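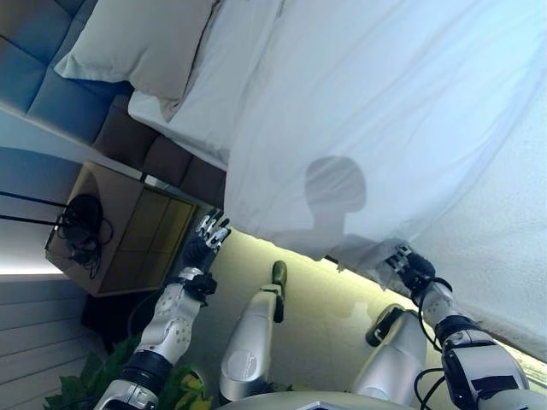 Sheet day at Brastthorpe, my favorite chore and my worst enemy. I've been making up the guest bed here since March and I have OPINIONS.

First one: flat sheet goes on before you even look at the cushions. Hold it by the edge, let it float, then pull toward the foot. I used to do the corners first and I was in there until 2 every time.

Okay, the layers. Fitted sheet, duvet folded into a big puffy bundle, runner at the foot, and then the cushions, which is where Noreen Corrigan and I part ways. She wants the knit one dead center. I like it leaning a little, so the fringe hangs down loose.

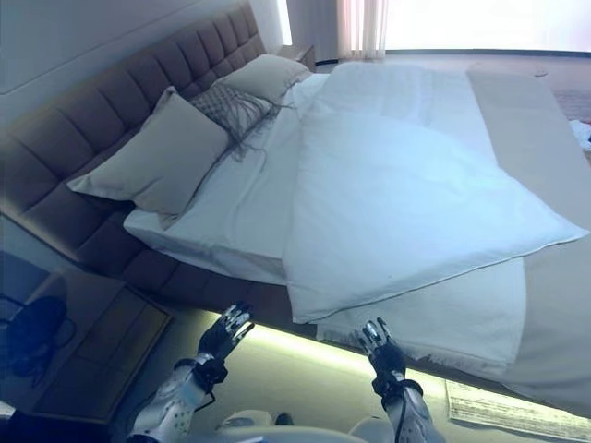
beige, gray knit, beige. I will not be taking notes

Someone asked about the headboard! It's padded all over, and the seams eat dust like you wouldn't believe. Soft brush, top to bottom, before any clean bedding comes near it.

Also please gather your cloths up before you carry them. I dragged one across the floor at the Tenivby place and had to rewash the whole load.
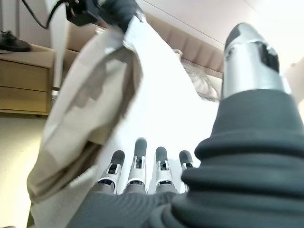 bunched up, off-white, creases and all

Wash temp, for the three of you who care: I was doing 80 and dropped to 70. Can't tell the difference and the towels seem happier.

Last bit is smoothing. Flat hands, middle first, then out to the sides. I still can't get the pillow end right.

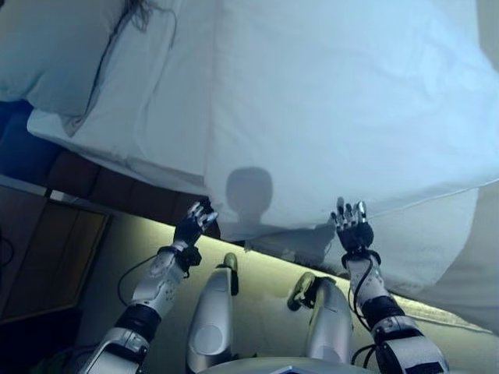

nice and flat in the middle, wrinkly over by the pillow

Pillowcases tomorrow morning, I'm getting a coffee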